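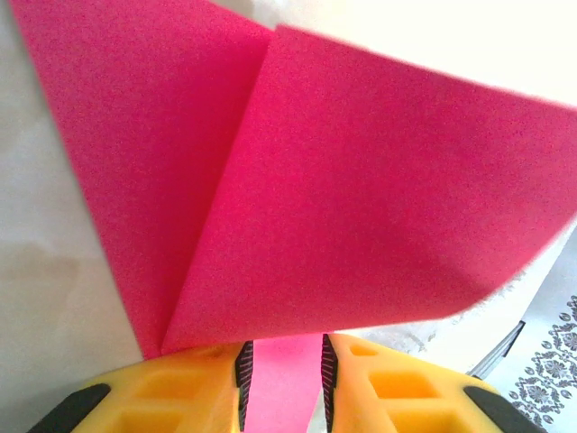 Folding Notes: Creases, Grain and Table Surface

The paper group has moved from cut-and-paste work to straight folding, and members have asked for the technical side to be written down. These notes cover the square base and the first diagonal folds. The modular units will be in the May issue.

Stock

We are using the magenta sheet from Lundetex, bought as a pack of 100. It is a matte paper, colored on one side and a lighter pink on the other. The finish matters more than the color. A coated sheet slips against itself when two flaps are brought together, and the point at the bottom of the fold wanders. A matte sheet holds where it is put, and the point stays sharp.

The pack is stored flat in the Lodside cupboard, second shelf, under the cutting mat. Please return unused sheets to the sleeve. Paper left out overnight picks up moisture along the edges first, and a wavy edge cannot be aligned properly.

Checking for square

Commercial squares are often slightly off. Fold corner to opposite corner without creasing and look at the two free edges. If one overhangs the other, trim before starting. An error of a millimeter at this point doubles at the next fold and is plain to see by the fourth. Ferdinand Gruber measured a batch at Leltthorpe and rejected 7 sheets, all of them long in the same direction, so it is worth noting which way the sheets sit in the pack.
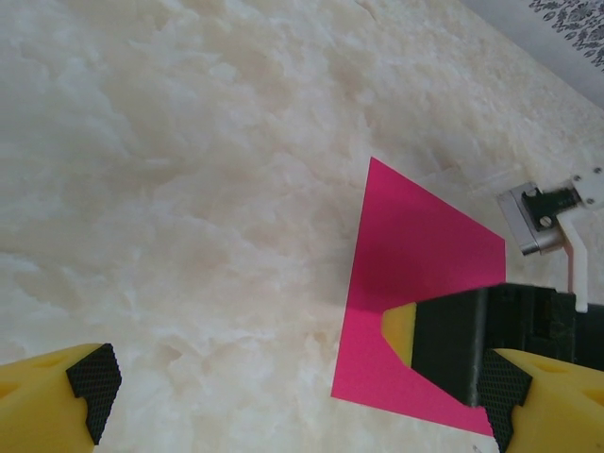

Magenta square lying flat on the marble-patterned table.

Surface

A hard, smooth top is best. A tablecloth gives under the fingernail and leaves a soft, wide crease. Stone-effect tops are fine for folding, although a pale mottled pattern is harder on the eyes than a plain one when you are lining up white or cream paper. Save the pale stock for the gray boards.

Wipe the table and let it dry before putting paper down. Crumbs and grit print through as small dents, and on a saturated color they show as light spots that cannot be removed.

Diagonal folds

1. Place the square with one corner toward you.
2. Bring the left side over to the center diagonal. Hold the far end down and work the crease toward yourself.
3. Repeat from the right. The two flaps should meet along the diagonal without a gap. A slight overlap is acceptable in heavy stock.
4. Press from the point outward – never from the open end, which pushes the slack into the tip.
5. Let go and look. A flap that lifts has been folded but not set, and needs a second pass with the bone folder.

Ademir Teixeira prefers to leave the flaps unset until both are in place, then crease them together. This gives a cleaner meeting line but needs steady hands. Either method is acceptable for the display pieces.

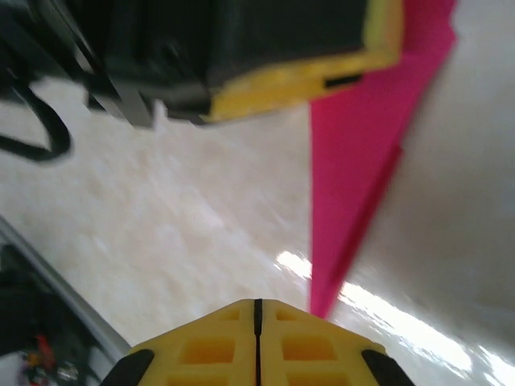
Light is the other thing to get right when judging an edge. Overhead lamps flatten everything, and a low lamp from the side shows up a bad crease at once. The difficulty is the table. On a glossy white top the reflection comes back as a bright wavy band, and a second patch can sit right beside the paper, close to the edge you are trying to read. Turn the sheet or move your chair until the glare is clear of it. A strong color such as magenta helps here, as the long straight side of a narrow triangle stays easy to follow against the pale surface.

Supplies

The order to Bawa went in on 2024-11-18: 400 sheets of mixed color, item 429 in their catalog, plus two bone folders. The old folder with the chipped end can still be used for scoring card, but please keep it away from thin paper. Offcuts wider than a hand go in the tray for the younger group, and narrower strips go in the recycling.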